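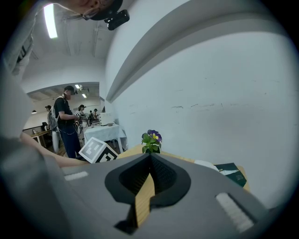

What changes for Noltstead water customers in June?

Meters will be read every month by radio instead of every quarter by a visiting reader, and bills will follow the same monthly schedule.

NOLTSTEAD – Veloso Water, the supplier to the town of Noltstead and the surrounding rural district, will complete the changeover of its residential meters in June. The work covers 1,064 service connections on 13 distribution zones. Of these, 152 connections are still fitted with the older dial meters and are scheduled for replacement before the new billing cycle opens.

The replacement meter is the Janano, a sealed ultrasonic unit with no moving parts in the flow path. It measures flow by timing a signal sent with and against the direction of the water. Each unit stores hourly totals and transmits them once a day to a receiver mounted on the nearest zone tower. Readings are then passed to the company's billing system, Plandemine, which has been in use for commercial accounts since last fall.

"Quarterly readings gave us four data points a year per household," said Carmela Mancuso, director of operations at Veloso Water. "A leak on the customer side could run for most of a quarter before it appeared on a bill. Daily transmission shortens that interval considerably. An account that shows continuous flow through the night for 3 nights in a row is now flagged for review."

Installation procedure

Customers with a meter still to be replaced will receive a card giving a morning or afternoon appointment. Where the meter is in a curb box, the customer does not have to be at home. Where the meter is in a basement or crawl space, an adult must be present to give access, and the space in front of the meter should be clear.

The supply is shut off at the curb valve during the exchange. On restoration, the installer will run an outside tap until the water is clear. Customers may notice air in the line at first use, and should open a cold tap slowly before using appliances. Water heaters and softeners do not need to be reset unless the manufacturer's instructions say so.

If the curb valve is seized or the existing fittings are corroded, the exchange will be postponed and a repair crew assigned. Repairs up to and including the meter coupling are at the company's expense. Piping on the house side of the coupling remains the responsibility of the property owner.

Billing

The volume rate and the fixed service charge are unchanged. The fixed charge, now billed quarterly, will be divided into equal monthly amounts. The first monthly bill will include any consumption recorded since the last quarterly reading, and may for that reason be higher than those that follow. Customers on the budget plan will have their installment recalculated after the first full cycle and will be notified by mail.

Payment is due on the date printed on the bill. Automatic bank payments will carry over without further action. Customers who pay by mail should use the new remittance slip, as the account number format has been extended.

"The old and new account numbers are linked in Plandemine, so a payment sent with the old number will still be posted," said Settimio Fiore, billing supervisor. "It will be posted by hand, and that takes longer. We ask customers to discard the old slips when the new ones arrive."

Fire lines, irrigation-only connections and the bulk filling station on the east side of town are outside the scope of the program. Their existing meters will continue to be read on site.

Information session

Company staff will be available to answer questions at the Noltstead office on Tuesday evening, starting at 6:30 p.m. Customers who want to discuss a specific account should bring a recent bill. Large-print copies of the rate sheet can be requested at the front counter.

About Veloso Water

Veloso Water operates wells, treatment and distribution for Noltstead and adjoining rural areas.

Media contact: Carmela Mancuso, Operations, Veloso Water, Noltstead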